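Arau Players' Association
Minutes of the general meeting held 23/09/2023 at the Liletti Road clubhouse

Chair: Menaka Marikar
Minutes: Shahnaz Rathnayake
Present: 35 members in person, eight by proxy. Quorum was met.
Apologies: received from the Petrauskas squad, who had an away match.

1. Minutes of the last meeting
Approved with one correction. Under item 4, "retired members" should read "retired and released members." The chair signed the corrected copy.

2. Matters arising
The league has answered our letter on travel days. It agrees that a bus trip of more than four hours should not be counted as a rest day, but it wants the change to start next season. Members felt this was too slow. The chair will write again and ask for it to apply to the remaining away matches this season.

The question of boot allowances for goalkeepers is still open. The league has not replied.

3. Hardship fund
Shahnaz Rathnayake reported on the fund. There were 59 requests over the year. Most were for rent or medical bills after a contract ended. Two were turned down because the players had never been members, and both were given the number for the league's own welfare office.

The main complaint is the time it takes to get an answer. Requests now go to the full board, which meets once a month. It was proposed that the chair and one other board member be able to approve small grants between meetings and report them at the next one. A member asked who would decide if the chair knew the player personally. It was agreed that in such a case two other board members would sign.

Carried, no votes against.

The board will also rewrite the request form. The page asking for a spouse's income will come out.
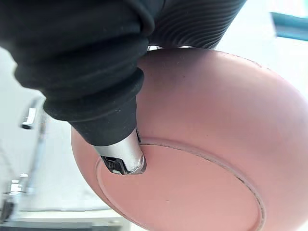
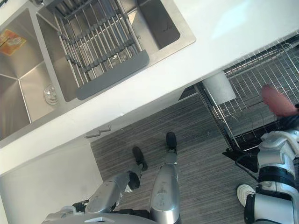 4. Injury insurance
The current policy with Skosis runs out at the end of the season. The renewal offer keeps the same cover for match injuries but drops training injuries that happen away from the club's own ground. Several members said this was not acceptable, as three clubs train at rented fields for most of the winter.

The chair said she had asked Skosis for a price with the old wording kept in. It has been promised in writing. She has also asked for a quote from a second insurer so that members have something to compare.

A member from the women's side asked whether pregnancy affects cover under either policy. The chair did not know and will find out before any vote is taken.

No decision. Both offers will be sent to members by email when they come in, and the vote will be held at the next general meeting.

5. Use of player images
The league wants to sell a package of match clips to sponsors. The draft agreement gives players no share and no say in which sponsors may use their picture. The meeting was strongly against signing it as it stands.

Points raised:
Players should be able to refuse betting sponsors.
Any money should go partly to the player shown and partly to the hardship fund.
Players under 18 should be left out unless a parent agrees in writing.

The chair will take these points to the league. Members were asked not to sign anything on their own in the meantime. Clubs have no right to make it a condition of selection, and anyone put under pressure should call the office.

6. Club representatives
Representatives have been confirmed for all clubs except Petrauskas, where the previous one has moved overseas. The squad will hold its own vote and send in the name.

7. Other business
The phone list is out of date. Members who have changed clubs or numbers should tell Shahnaz.

A member asked for meetings to be moved to a weeknight. Views were mixed and it was left to the board.

8. Next meeting
To be set by the board once the insurance quotes are in. Members will get two weeks' notice.

The meeting closed at 12:35 p.m.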